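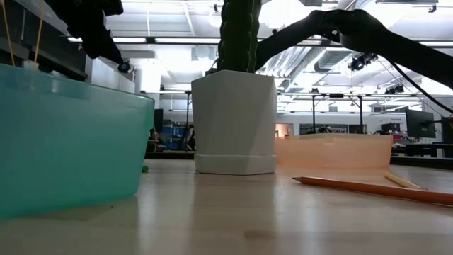
A desk should hold whatever you touched in the last hour and one thing you never touch at all, or so an old hand at the Trernonham furniture workshops once told me over lunch, and I have been arguing with that sentence in my head ever since. In my case the thing I never touch is a cactus, for reasons anyone who has owned one will understand.

I came to small-scale tidying late, after a move to Festetport left me with a single table for letters, bills, mending and supper. For most of November I worked around the heap. Then one evening I cleared the whole lot onto the bed, wiped down the wood, and let things come back only when I went looking for them. Almost 82 objects had been living on that table, and by the end of the week 12 had earned their way home (I was counting, for once in my life!).

What helped most was plastic. I know, I know – I had my heart set on baskets too. But a see-through bin tells you what is in it before you start digging, and a bit of color does the rest. A deep teal one can take the bulky stuff, and a shallow tray in orange or peach is just right for the things that roll, pencils above all. I bought mine from Paner, the little housewares shop by the ferry steps, and went back for a second tray before the first had been home a day.

Then there is the plant. A tall green cactus in a white pot with flat, angled sides asks for very little: a bright spot, a saucer underneath, and a drink when the soil has been dry for a good while. Put it in the middle and let everything else find its place around it.
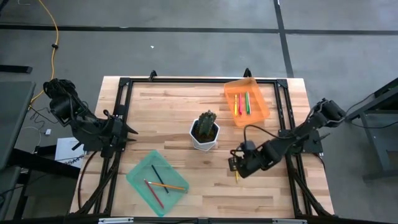

Cactus in the center, orange tray toward the back, and a yellow pencil.

Pale wood is kind to all of this. Butcher block especially, with its strips of lighter and darker tan, forgives a scratch and makes even a cheap tray look rather well chosen. Mine gets a little oil every 3 months, when I remember, and I use the occasion to empty the tray and test the pens on the back of an envelope. Last time I found two dead ones, a button, and a receipt from Krishnan for the lamp I had sworn I never kept the receipt for.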